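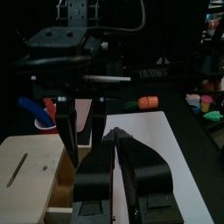
ok bus thread. the 398 changes go in on 8/14/23 and half the people at my stop still had no idea this morning so I'm just going to put everything in one place

typing this on the bus so bear with me

for anyone who doesn't ride it: the 398 runs Motby to Hillmont by way of the hospital and the county offices. it's the only one that does. the others all go to the mall and turn around

Breltano runs it for the county. took over the contract a few years back. they are the name on the side of the bus, the county is who decides the route. yelling at the driver gets you zero of either

what changes, from the notice:
last bus out of Hillmont goes from 10:50 pm to 8:20 pm
every 30 minutes midday becomes every 60
no more stop at the hospital east door
Sunday service stays as is, which is to say barely

sorry, meant weekend service. the notice says weekend

the 8:20 is the one that gets me. second shift at the hospital is out at 11. evening classes let out at 9:15. the grocery store closes at 10. who is on an 8:20 bus. people leaving dinner early I guess

where I ride from: the stop by the tire place in Motby, the one with the bench that faces the wrong way. been riding it six years. no car by choice for the first two and then not so much by choice
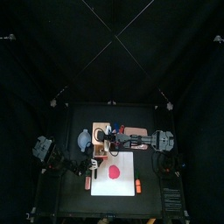 so the numbers. the county put out a one page summary in July and it says the 398 had 1,321 evening boardings for the month and the cutoff for keeping evening service is 3,000

fine. except. the evening bus was canceled a lot in that stretch. I kept a list on my fridge of the nights I stood there and it didn't come. you can't board a bus that isn't there so of course the count is low

also the count comes off the farebox. the farebox was broken on at least one of the two evening buses for a good part of it. driver just waved us on with a hand over the slot. very nice of him. also means none of us got counted

I wrote and asked if broken farebox nights get adjusted for. got a form letter back about my interest in public transit

asked again. same letter. same typo in it too, "valued ridder"

not saying the evening runs are packed. they're not. most nights there's plenty of room and you can put your bag on the seat next to you. but a bus that gets a nurses aide home at 11 isn't doing a small thing

anyway somebody asked me what they can do if they depend on the late bus so here's what I've got so far, in no order

1. the on-demand van. it's called Ojo, you call or use the app, it runs until midnight and it will go to Hillmont. costs more than the bus, less than a cab

2. Ojo takes the regular bus pass for part of the fare but ONLY if you add the pass number to your account first. you can't do it in the van. I tried, twice, paid full price twice

3. to add it: account, then payment, then scroll way down past the cards, "other fare." it wants the number on the back not the front. front number gives you an error that says try again later. later does not help

4. phone line is better than the app after 9. a person picks up. app will tell you no vans when there are vans

5. book the ride home before you go in to work. the night before if you can. the 11 pm slots go first because see above re: second shift

6. if your shift ends at 11 and charge lets you go at 11:20 call and push it back BEFORE the van gets there. they mark you a no show and three of those in a month and you're locked out for a while

next post is about the hospital stop because that one's a mess too

the east door stop is gone. nearest one is now on Hillmont Ave across from the bank. the notice calls this a short walk. I did the walk. it's uphill, there's no sidewalk for the last part by the parking garage, and the crossing signal gives you enough time to reach the middle

my mother did that trip every other week last winter with a cane. east door had a bench and a roof and it's level. she'd be at the counter five minutes after getting off

if you use a walker or chair or just can't do the hill: ask for a courtesy shuttle at the hospital main desk number. it goes from the bank to the front entrance. it exists!! it's on no sign anywhere. runs mornings only as far as I can tell

will fix this post if I hear it runs afternoons

ok the midday hour gap. this one people are shrugging at because it's midday. but miss one by a minute and you've got 59 more. with a kid at the dentist. in August

and the connection in Motby doesn't line up any more. the 398 used to get in at :10 and the crosstown left at :15. new schedule has it in at :18. crosstown still leaves at :15. so it's an hour plus whatever

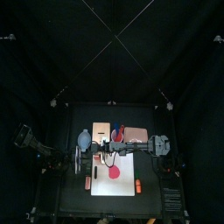 a reply to that last one says the crosstown drivers have been told to hold for the 398 if they can see it coming down Center, and that it already happens most mornings. would love it if so. but I'd want it on paper before I hung a job on it, a new driver isn't going to know

same person says to flash your phone light from the back window so they know someone's transferring. ok! will try tonight

more on the crosstown, bunch of you asking. it is not changing. same times, same stops. only the 398 moves. that's the whole problem

paper schedules: the rack on the bus still had the old ones today. green cover is old, blue cover is new. if you have an older relative who goes by the paper please go get them a blue one. library has a stack by the copier

the blue one has a mistake on the back btw. it lists a 9:50 out of Hillmont. there is no 9:50. front side is right, last one is 8:20. called and they know and they are not reprinting

so write it on there in pen I guess. I did three of them on the ride in

someone asked what about the pass, does the price go down since there's less bus. ha. no

but the monthly is still worth it over single rides if you go in and back most weekdays. if you've dropped to three days a week do the math again, it came out the other way for me last month and I was annoyed I hadn't checked

you can return an unused monthly by mail. takes forever. keep the receipt, they want the receipt

comments to the county: there's a form on the transit page, also you can mail it, also you can say it out loud at the meeting. they had 367 comments on the first draft of this plan. they did move one thing after that, the early bus was going to be cut too and it isn't now. the 5:35 am stayed. so people wrote in and a bus stayed on the road. worth ten minutes

what to put in it, from someone who used to read these kinds of forms for a living (different office, not transit): say which trip. say what time. say where you get on and off and what's at the other end. "I take the 10:50 home from work at the hospital" gets put in a pile with the others like it and the pile gets counted. "this is a disgrace" goes in the other pile

you can be mad too. just put the trip first

don't copy and paste somebody elses. they get lumped together as one. two lines in your own words does more

if english isn't your first language write it in whatever you've got, they have to get it translated. my neighbor did hers by hand on lined paper and got a real answer faster than I did

rides. a few of us at the tire place stop are sorting out a carpool for the late shift. it's a sheet of paper taped inside the shelter for now. put your days and a first name and a number if you're ok with that. if you're not ok with a number up in public, totally fair, just show up a few mornings and say hi

no charge, chip in for gas if you can

driver question that keeps coming up, are the drivers losing hours. I asked one and he said some of them are getting moved to the mall runs and a couple took the day buses. he's been on the 398 longer than I've been riding it and he isn't happy. he knows who gets off where. he'll wait an extra second if you're usually there and you aren't

brought him a coffee. he doesn't drink coffee. gave it to the lady behind me

things I still don't know and am asking about:
does the 8:20 wait for the train or leave on the dot
is the holiday schedule the old one or a new one
will the shelter at the east door get moved over to the bank side or just sit there
bikes on the Ojo van, yes or no. app says yes, the van I got had no rack

if you know any of these for sure put it below. for sure meaning you saw it or someone at the desk told you, not a cousin

update on bikes: two people say folding bikes yes, regular bikes no. going with that

update on the train: leaves on the dot. heard it from the desk in Hillmont. so if you come in on the 8:12 train don't stop for anything, the 398 is at the far bay now, past the ticket windows and out the side

ok my stop's coming up. will add to this when the holiday thing gets answered. blue cover, pass number off the BACK, book the van early

oh and the shelter sheet needs a pen, someone walked off with the pen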